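Kimar desk top, is the oil finish worth it?

Started by nornia_fan, January

I'm replacing the top on my desk and have it down to two. One is the Kimar in light wood, 160 cm wide, sold with a factory lacquer. The other is the Majali, 170 cm, which comes unfinished and you oil it yourself. The price gap is $50 in favor of the Majali, before you buy oil. I work at it all day and I drink a lot of coffee. Which would you get?

urnuser_mod
Lacquer. You wipe it and you're done. I've had the Kimar for three years with two kids doing homework on it and there is one scratch, from a compass.

sbitar_shop
Oil, but only if you'll keep up with it. Three thin coats to start, a day between them, then one more every year. If a ring shows up, sand that spot and oil it again. You can't spot repair lacquer without it showing.

urnuser_mod
You can't spot repair oil without it showing either, at least for the first few months. The patch is always lighter.

sbitar_shop
It evens out. Mine did by summer.

ebihara_s
I have a light top with rounded corners and I'd say the corners matter more than the finish. My old desk had square ones and I caught my hip on it every time I went to the printer. Check the cable hole too. Mine is near the back, a little right of the middle, and my monitor arm clamps on the left, so the cord has to cross over behind everything. 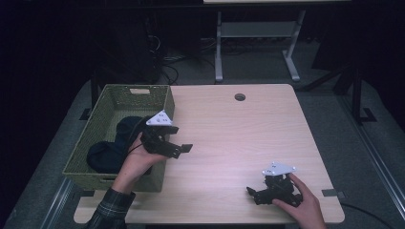
I ended up running the cord under the top with stick-on clips. The cheap ones let go after a week. The screw-in kind have held, but drill a pilot hole first and put tape on the bit so you don't come out the other side.

nornia_fan
Good point on the hole. The Majali doesn't have one. I'd have to cut it.

ebihara_s
A hole saw does it in a couple of minutes. Clamp scrap wood underneath or you'll get tear-out on the bottom face. Oil the inside of the hole while you're at it.

plainjoint
Nobody has asked about the frame. At 170 the Majali is going to sag in the middle if you put it on a narrow base. What are the legs?

nornia_fan
Nornia standing frame. It adjusts out to 160.

plainjoint
Then you're fine with either one.

sbitar_shop
Agreed. Leave the slots in the frame a little loose around the screws so the wood can move. If you lock solid wood down tight in winter it can split.

urnuser_mod
Which is one more thing you don't have to think about with the Kimar.

sbitar_shop
The Kimar is solid wood too. Same rule.

urnuser_mod
Fair enough. I tightened mine all the way and nothing happened, but I'm in a damp climate.

nornia_fan
Going with the Kimar. I know myself and I won't oil anything once a year. Delivery is quoted at 12 days. Thanks, all.

Signed, Munther Bitar's least handy cousin

sbitar_shop
Tell Munther I still want my clamps back.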